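Oberholzer 646 Countertop Edge and Wall Trim

Item group: Trim, sealing and finishing
Maker: Oberholzer
Stocked at: Emurville and Skunum
Sheet revised 9/4/20

The Oberholzer 646 is an extruded aluminum trim for the joint between a horizontal work surface and a wall. It covers an expansion gap, keeps crumbs and standing water out of the joint, and gives the sealant a straight edge to finish against. It is supplied as a two-part set: a base rail that is screwed to the surface, and a cover that snaps over the rail and hides the screws.

The 646 replaces the older one-part trim, which was face-screwed. The cover of the 646 will not fit the older rail. Customers who are extending an existing run of the old trim should contact the Iretwood order desk before cutting anything. A small quantity of the old section is still held there.

Profile and material

Base rail: aluminum, mill finish, pre-punched with slotted screw holes
Cover: aluminum, silver anodized
Seal: two soft lips, gray, factory fitted to the top and bottom edges of the cover
Length: 100 inches
Screws: flat head, 11 per length, included
End caps, inside corners and outside corners: sold separately

The cover and rail are both straight stock. They can't be bent on site to follow a curved wall. A slight bow in the wall is taken up by the upper lip. Where the bow is more than the lip can close, scribe the back edge of the work surface to the wall before fitting the rail.

Where it can be used

The 646 is suitable for solid wood, laminate and stone work surfaces, indoors. It may be fitted against painted drywall, tile, brick and brick-textured panels. On brick and other rough faces, the upper lip bridges the raised parts of the surface but doesn't fill the mortar lines. Run a bead of neutral-cure sealant along the wall before the cover goes on, and tool it into each recess.

Not suitable for outdoor use, swimming pool rooms, or the wall directly behind an open gas burner.
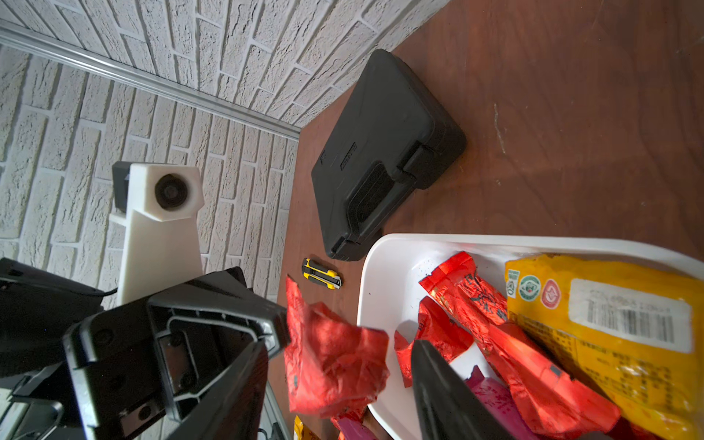

Photo: Oberholzer. Aluminum trim strip between wood surface and white brick-textured wall.

Ordering lengths

Measure each wall separately, at the height of the finished surface. Do not take the dimension from the front edge. Add the waste allowance for each mitered end and round up to full lengths. Joints in the rail and joints in the cover must not fall at the same point, so a run longer than one length will need at least one offset cut. Offcuts from the rail can be used on short returns. Offcuts from the cover can be used only if the anodized face is unmarked.

Covers from different production lots can differ slightly in shade. The lot number is printed on the carton label. For one continuous run, order all covers together and ask for a single lot.

Cutting

Use a miter saw with a fine-tooth blade rated for nonferrous metal. Leave the film on the cover while cutting. Support the section along its full length and clamp the rail and cover separately. Cutting them together will close up the snap groove. Deburr the cut ends with a fine file, working away from the anodized face.

The seal lips are cut along with the cover. If a lip pulls back from the cut end, slide it forward by hand and trim it flush with a sharp knife. Do not stretch it. A stretched lip will shrink back later and leave the corner open.

Fitting

1. Check that the work surface is fixed and level. The gap at the wall should be even and no wider than the foot of the rail.
2. Clean the wall and the back of the surface. Remove wax, oil and old sealant.
3. Lay the rail in place and mark the center of each slot.
4. Drill pilot holes. On stone, use a masonry bit and the plastic anchors from the stone kit.
5. Drive the screws until the heads sit below the snap groove. Do not overtighten. The rail must be able to move in the slots as a wood surface swells and shrinks.
6. Fit the corner pieces.
7. Apply sealant to the wall.
8. Start the cover at one end and press it down by hand along the run. A rubber mallet may be used with a scrap of softwood.
9. Remove the film and wipe off any extra sealant before it skins.

At an inside corner, the molded corner piece is preferred to a miter. Walls are seldom square, and the corner piece hides a small error in either direction. At an outside corner, use the metal corner piece only. The plastic version was withdrawn.

Glossy wood surfaces

On a varnished or oiled surface, let the finish cure fully before the rail goes down. The lower lip can leave a dull line in a finish that is still soft. The line usually can't be polished out without lifting the trim. Keep solvent cleaners away from both the lip and the finish.

Care

Clean with warm water and a mild dish soap. Dry with a soft cloth. Scouring pads, oven cleaner and bleach will damage the anodized layer. To remove the cover for resealing, lift it at one end with a plastic pry tool and work along in short steps. A cover can be refitted once. After a second removal the snap legs lose their grip, and a new cover is needed.

Accessories

Inside corner, molded, gray
Outside corner, aluminum, silver
End cap, left and right, sold as a pair
Joint clip for cover, hidden
Stone kit: plastic anchors and masonry bit
Replacement seal lip, sold by the roll
Replacement cover only, same length as the full set

Packing and delivery

Sets ship in a rigid carton. Full lengths travel by truck only and can't be sent by parcel post. Accessories can be sent by parcel post. There is a flat carrier charge of $59 for orders of full lengths outside the Emurville and Skunum delivery areas. Open the carton and check the covers for dents before signing. Claims for transport damage can't be accepted on cut material.

Returns

Uncut sets in the original carton can be returned to the branch that supplied them. Seal lip cut from the roll is not returnable.

Related items

Oberholzer sink cutout strip
Oberholzer front edge nosing
Iretwood neutral-cure sealant, clear, white and gray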